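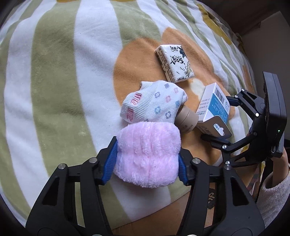 The striped blanket, green and white, with the pink fluffy thing on top.

Plush blankets going stiff after washing

bujar_g
March 2019
Hello everybody. I have a question on laundry, and I hope this is the right section. We moved to Dodcombe in winter and since then all plush things lose their softness after two or three washes. The blanket is the one I worry for most, my daughter sleeps with it. I wash at warm, normal powder, then the dryer on medium. In our old apartment I did the same and had no problem. Is it the water?

GinetteW
Dodcombe water is very hard, so yes, partly. But medium dryer is too much for plush. The tips of the fibers melt a little and after this no product will bring them back. Cold wash, half the powder, air dry.

maricruz.o
I don't agree about the dryer. I have dried polyester blankets on medium for six years and they are fine. It is the powder. It stays in the pile when the water is hard. Change to liquid and add a second rinse.

GinetteW
Six years with which dryer? Mine is an old Robichaud and "medium" in it would cook an egg.

maricruz.o
Fair point — mine is a small one and quite weak.

bujar_g
Thank you both. The dryer came with the apartment, so I don't know how hot it goes. What about fabric softener? My neighbor says to use double.

sofia_kal
Please don't use double. Softener leaves a coating and plush gets flat and a bit greasy. Half a cup of white vinegar in the rinse, and brush it with a soft baby brush while it is still damp, always in one direction.

maricruz.o
Vinegar is bad for the rubber seals. I would not do it every week.

sofia_kal
Every week no. I do it once in a month.

bujar_g
Update: I tried liquid, cold water, second rinse, and the drying rack. The blanket is better, maybe not like new. The rack takes more than four hours, so I must start in the morning. The vinegar I will try in April.

GinetteW
Turn it over halfway and shake it well. Does your rack have the wide bars or the thin ones? Thin bars leave lines.

bujar_g
Thin ones. I was wondering about these lines.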